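Moving In Together: Your Questions, Answered With Some Doubt

By Nermina Atanasov
244 shares | 20 comments

Readers write to me at Vestamlow about living together more than any other subject. I've answered the ones that keep coming back. I don't sell a course and I don't believe in most of the ones that are sold.

How long should we date before we share a home?

I've read six months, one year, two years, and "when you know." I don't trust any of them. A couple who spent a year seeing each other on Saturday nights may know less than a couple who spent one bad winter with the flu and a broken car. Ask what you've seen of each other when things were dull or going wrong. If the answer is "not much," wait.

Won't it save us money?

Maybe. Rent gets split, sure. Then somebody wants a bigger place, a better couch and a parking spot, and the savings go there. If money is the main reason either of you gives, say that out loud to each other and see how it sounds. I moved in with someone in Nombridge at 26 to save on rent. We lasted until the lease ran out, and neither of us was surprised.

Do those compatibility quizzes tell you anything?

I took the one on Tastance and scored well with my partner. Then I took it again in a bad mood and we were apparently doomed. A quiz can give you something to talk about over dinner. I wouldn't sign a lease over it, and I wouldn't cancel one either.

Who should move into whose place?

People always say a new place is best because it belongs to both of you. Fine, if you can afford it. Plenty of us can't. If one person is moving in with the other, the one who already lives there has to give up real space: half the closet, a wall, a say in what goes on the floor. "Make yourself at home" doesn't count if every shelf is taken.

Watch what happens the first time the newcomer wants to change something. I've had letters about curtains that were really about whose home it was.
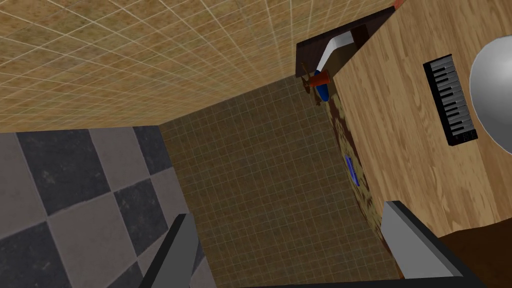 How do we split the bills?

Down the middle sounds fair until you look at the paychecks. If one of you earns twice what the other does, half the rent is a very different sum to each of you. Some couples pay by share of income. Some put $1000 each into a joint account for the house and keep everything else apart. Both can work and both can cause a fight. Pick one, write it down, and look at it again when somebody's job changes.

My partner says writing things down isn't romantic. Is that a red flag?

I'm wary of calling everything a red flag. Some people just hate paperwork. But a person who won't say in plain words who pays the electric bill is asking you to guess, and you'll be the one guessing wrong. Try a single page. If even that turns into a fight, I'd want to know what the fight is about.

What about our parents? Mine don't approve.

They might come around and they might not. I've been promised many times that "they'll love him once they get to know him," and I've seen it go both ways. Tell them before the move, keep it short, and don't ask permission if you aren't going to act on the answer.

Does living together first make a marriage stronger?

You'll find an expert for either side. I read Kadrić's book on the subject and came away thinking that the couples in it who did well would have done well in separate houses too. It may simply show you sooner what you've got.

What if it's a mistake?

Then one of you moves out. It's expensive and sad, and people live through it. Know whose name is on the lease and keep enough in your own account for a deposit.

Share this | 20 comments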